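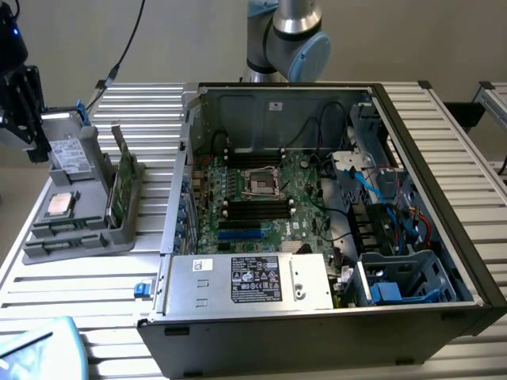

Robotic refurbishing at Skernier

Skernier is a computer refurbishing workshop in Nedgate, known for sharing its bench work between robot arms and the technicians who once did all of it by hand. It takes in retired office desktops and prepares them for resale or for spare parts.

Process

A tower is laid on its side on a table of slatted aluminum rails, with the side panel off so that the motherboard faces up. Next to it goes a gray 3D-printed tray with a shaped pocket or slot for each part – processor, memory modules, 2.5-inch drive. The tray is a wonderfully simple idea: every part has a known place and a known angle, and the arm doesn't have to hunt for it. The workshop's trays are drawn in-house under the name Matei and have been through many versions, most of them prompted by complaints from the bench.

The control software, Drosov, stores a separate routine for each model of computer. The library held 329 routines as of 16/08/2025.

Effects on staff

The first cell replaced a bench where one person might seat memory modules for a whole shift. Sore thumbs and wrists were common there, and few people stayed long. Bench technicians now set up the trays, check the finished machines and take over whenever a part resists. Many have also learned to write and correct routines, a skill that earns a higher pay grade.

The change had its rough side. Early routines stopped often, and technicians disliked being called across the room to clear a fault they hadn't caused. Since April they have been able to edit a routine themselves at the cell, and the best fixes now come from people who spent years doing the same job with their fingers!

See also

Computer recycling
Industrial robot
Nedgate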